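Two-armed robots take a turn at clearing tables

Robots that can clear a cluttered table are getting closer to useful work, but they are still slower than the people they are meant to help, according to a company testing them on everyday cleanup jobs.

Priltia, which builds control software for two-armed machines, has been running table-clearing trials at its Quintero workshop since October. The task is one that any cafeteria worker or parent knows well: take a table with dishes and garbage on it, put the dishes in one place and get rid of the rest.

The company says its system has now made 1,525 attempts at the job. In the latest round, it finished 80 percent of them without a person stepping in.

"That number sounds better than it feels when you are standing there," said Thodoris Triantafyllou, who leads the trials. "If a busser dropped one table in five, you would have a talk with that busser."

Mugs and metal containers give the arms little trouble, Triantafyllou said. They keep their shape, and the software can work out where to grip them. Paper cups, foil and used napkins are harder. A cup that is squeezed too hard folds, and foil changes shape as soon as it is touched, so the plan the machine made a moment earlier may no longer fit.
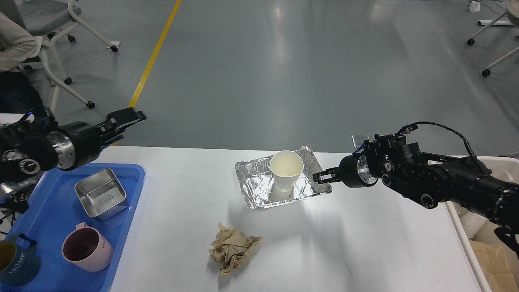

A gripper at the edge of a foil tray holding a paper cup. Mugs and a steel container are in the blue tray at left.

Speed is the other problem. A full table takes the system roughly 3 minutes, Triantafyllou said, and a person does the same table in well under one. Priltia has tried running the arms faster, but the number of dropped items went up and the company returned to the slower setting.

Deciding what counts as garbage has also taken more work than expected. An empty paper cup is usually trash, but a half-full one may belong to someone who is coming back. For now the software treats every paper cup as finished. Priltia says that would have to change before the machines could work around customers.

Fliveck, a food service company that runs lunchrooms for office buildings, has agreed to try the system in two of its dish rooms. The arms will be used only in the back, after trays have been returned, and an employee will be on hand to take over.

Abenezer Gebretsadik, operations manager at Fliveck, said the company is not planning to cut staff as a result of the trial. Dish room shifts are among the hardest to fill, he said, and sorting is the part of the job workers like least.

"I don't need it to be fast at 10 in the morning," Gebretsadik said. "I need it to keep going through lunch, and I need it to not throw out our mugs."

Gebretsadik said he had looked at a simpler option as well — a sorting line from Tovik that uses chutes and bins and leaves the work to the diners. It costs less and has few moving parts, but it depends on people putting things in the right slot, and many of them do not.

Home use is further off. Priltia has no household product planned, and Triantafyllou said a kitchen brings problems the workshop trials do not cover, such as pets, children and counters of different heights.

Fliveck will decide whether to extend the trial after it has seen results from both dish rooms. Neither company would discuss the price.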